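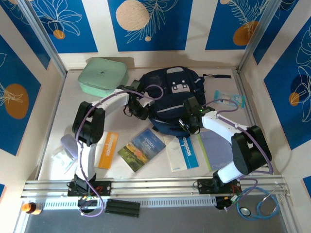
Randi Söderlund asks that the zippered case go in before the books, because in the earlier Jumis lists it ended up on top and the bag would not close.

Jumis: school bag packing set

Contents: one navy backpack, one mint green zippered case, books and stationery.
Layout: backpack at the rear, books in a row at the front.
Order: case, books, small items.
Sessions: 48, in 2 layouts.
Known gaps: 3 sessions have no end note. Packing order is unchecked in 6 others.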